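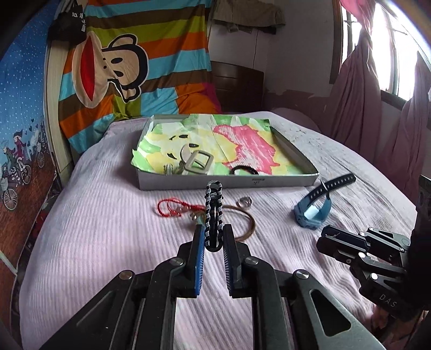

What went wrong with the November recordings?

The jaw opening value froze. On affected hand-held grippers, the jaws kept moving but the number saved with the video stopped changing, usually at whatever it was when the jaws last closed. The video and the hand position data were saved as normal. A model trained on those files would learn that a gripper can let go of a bracelet while its jaws stay shut.

Which recordings are affected?

Sessions made in the Prallton household set with session software 5.2, where two grippers were running at once. Sessions with a single gripper are fine. So are sessions made with 5.1 or earlier.

We have found 29 bad sessions so far. Most of them are small-item tasks: jewelry, belts, hair ties, watches. A few are kitchen tasks. The list is on the Toststead download page and is updated when we finish checking a batch.

How did nobody on the team see it sooner?

Our check compared the start and end values of each session. Operators close the jaws before they press record and close them again before they stop, so both ends matched even when the middle was a flat line. The first report came from the training group at Jirkura, who noticed that the simulated jaws in their replay never opened.

What caused it?

Each gripper sends its opening value over a short-range link called Wi. When two grippers share one recorder, they take turns. In 5.2 we shortened the time each one gets. If the second gripper was late, the recorder reused the last good value and did not mark it as old. After a few late messages in a row the gripper was dropped from the turn list and never put back, and the recorder went on writing the same number until the session ended.

Holding the two grippers close together made it worse. On small-item tasks they are often side by side.

Is there any danger to the operator?

The fault is in the saved data. The grippers are worked by hand, so a frozen value doesn't make the jaws move or hold. The usual rules still apply: keep the fingers of your other hand away from the linkages, and don't reach between two working grippers to straighten an item. Put one down first.

We did get one pinch report during the same month. We looked at it separately and it had nothing to do with the recorder. The operator was trying to free a thin chain from the jaw pads without opening the jaws fully.

How can I tell if my own session has the fault?

Open the session in the viewer and turn on the opening graph for both grippers. Go to any moment where a pick happens and step through it. The line should fall as the jaws close on the item and level off while it is held. Even a small piece of jewelry keeps the pads a little apart, so a held item should read slightly above zero.

If one line is flat for more than 25 seconds while the jaws on that side are clearly moving in the video, mark the session as bad. A gripper that is just being held still will also give a flat line, and that is normal.

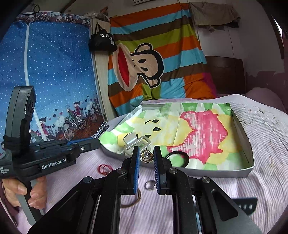

Fixes and what to do next

Do I need to update?

Yes, if you record with two grippers. Version 5.3 goes back to the longer turn time and puts a gripper back on the list when it answers again. It also beeps twice if a value is old and shows the side in red on the recorder screen. Install it with both grippers switched off, then pair left first and right second.

I heard the two beeps in the middle of a task. Should I start over?

Stop the recording, open and close both jaws all the way, and look at the screen. If the red mark goes away, start a new session with the items where they are. You don't have to reset the tray. If it stays red, pair again. Please don't carry on in the old session and cut it later. The viewer can cut it, but the clock on the two sides may no longer line up.

Can the bad sessions be repaired?

Some can. We are estimating the opening from the video by tracking the colored pads. It works when both pads are in view and gives up when an item or a sleeve covers one of them. Repaired sessions will carry the tag "est" so you can leave them out. For about half of the bad ones we don't expect a useful result, and those will be removed.

Do I have to record my sessions again?

Only if you get a message in your Toststead inbox with a session number in it. You can use different items of the same kind. A belt can stand in for a different belt, and any ring or bracelet will do where the task sheet says "jewelry, small." The background doesn't have to match.

Will I be paid for a session that was thrown out?

Yes, in full, and again for the repeat.

The opening graph is missing from my viewer.

You have the old viewer. Update it from the same page as the recorder software. The graph is under View, then Channels.

Where do I report a problem that isn't listed?

Use the fault form in the recorder menu. Put in the session number, which side it was, and the time in the video where you first saw it. Leave the session on the recorder until you get a reply.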